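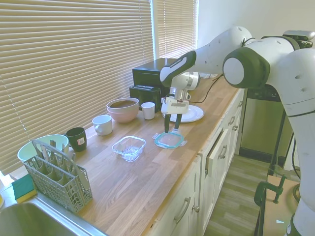
Figure 1. Gripper over the teal-rimmed container, fingers slightly open. A second clear container is to its left.

Pre-grasp Checking for Clear Containers on a Kitchen Counter
Final report, Skornness robotics software project stream

Summary

This report describes a software layer that sits between the container detector and the motion planner on a single-arm setup. The layer, called Doliser, decides whether a proposed top-down grasp on a food container should be executed, revised or dropped. It was written in Python with one C++ module for collision queries. The arm controller was not modified.

1. Problem

The planner we inherited took a pose from the detector and went straight to it. This was acceptable for mugs and bowls. It was poor for clear containers, where the depth image often returned the counter surface behind the object instead of the object itself. The resulting pose was too low, and the fingers closed on the side tabs or came down on the rim.

The coloured rim is the only part of the container that segments reliably. Daylight through the blinds adds bright patches on glass, and these moved the estimated centre towards the window. The second clear container in Figure 1 has no coloured rim and was the harder of the two in every configuration we tried.

2. Software structure

Doliser runs as a separate process and exchanges messages with the planner over a local socket. Each request holds a target pose, a finger opening and a timestamp. Each reply holds a decision, a revised pose if there is one, and a reason code. There are six reason codes:

0 accept
1 rim fit too weak
2 finger clearance too small
3 cable in swept volume
4 neighbour contact
5 stale frame

Reason code 3 was added in May. The gripper cable hangs in a loop and its shape changes with the wrist angle. We model it as a chain of capsules between two fixed points, with the sag taken from a lookup table indexed by wrist angle. This is crude. It over-estimates the loop when the wrist is level, so some safe approaches are refused.

3. Perception

The rim is segmented by colour and then fitted with a rounded square. The fit has five parameters: centre x, centre y, side length, corner radius and rotation. Height comes from the container model, with the counter plane as reference, so the depth image is not used on the object at all. The plane is estimated once at start-up from a patch of bare wood.

The training and tuning set consisted of 1,662 labelled frames. Labels were drawn by hand with Kumovholm, our in-house annotation and replay tool. Kumovholm stores the joint state next to each frame, which let us project the fitted rim back into the image and look for drift.

A container without a coloured rim is handled by an edge-based fallback. The fallback fits the same shape to edges found near the detector's box. It is slower and it confuses the inner and outer edges of a thick glass rim.

4. Approach planning

The approach has two stages. The arm moves to a hover pose with the fingers open and pointing down, the rim fit is repeated from there, and the descent starts only if the two fits agree. The hover pose may be offset sideways if the direct one would put a finger over a neighbouring object. Offsets are searched left first, then right, then towards the front edge of the counter.

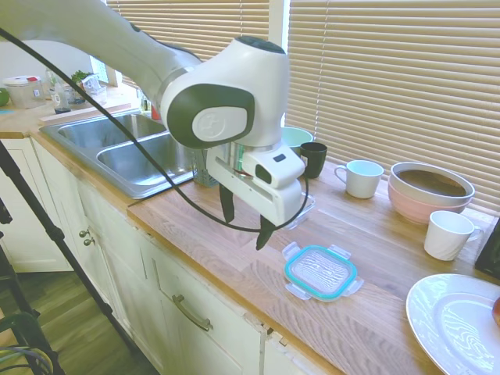 Figure 2. Open gripper above clear counter to the left of the turquoise-rimmed container, cable looping across the front of the gripper.

A crowded counter limits the search. Mugs are the worst neighbours: a handle adds width on one side only, and the detector reports a box without a direction. We pad the whole box by the handle width, which wastes space on the other three sides. A handle classifier was started and left unfinished -- the branch is in the repository but should not be merged.

Nested bowls are treated as a single cylinder with the height of the upper bowl. Plates are flat enough to be left out of the neighbour check but stay in the descent check.

5. Evaluation

We replayed 531 logged grasp requests through Doliser without moving the arm. It refused 79 of them. Each refusal was read by two group members and compared with the recorded frames. Codes 1 and 3 were the most common. Most of the code 1 refusals had glare over one corner of the rim, and the fit lost its rotation. No refusal with code 5 was seen in replay, as expected, because replay sets its own clock.

Live runs were used to check timing and message handling only. We do not report a live success rate. The container positions were not controlled well enough between sessions for such a number to mean much.

6. Known faults

The socket is not reopened if the planner restarts. Both processes have to be stopped and started again.

The colour threshold is set in a configuration file and is tuned for teal. A green bowl near the window can pass it in strong light. The shape fit then rejects the bowl, but the time is already spent.

The cable table covers only the wrist angles we used. Outside that range the code returns the nearest entry and writes a warning to the log.

7. Further work

The cable model should be replaced with one that uses the outside camera view. The edge fallback needs a separate model for thick rims, with the inner and outer edges fitted together. Handle direction should be taken up again after the detector has been retrained. Build instructions and the replay logs are in the project folder under docs and logs.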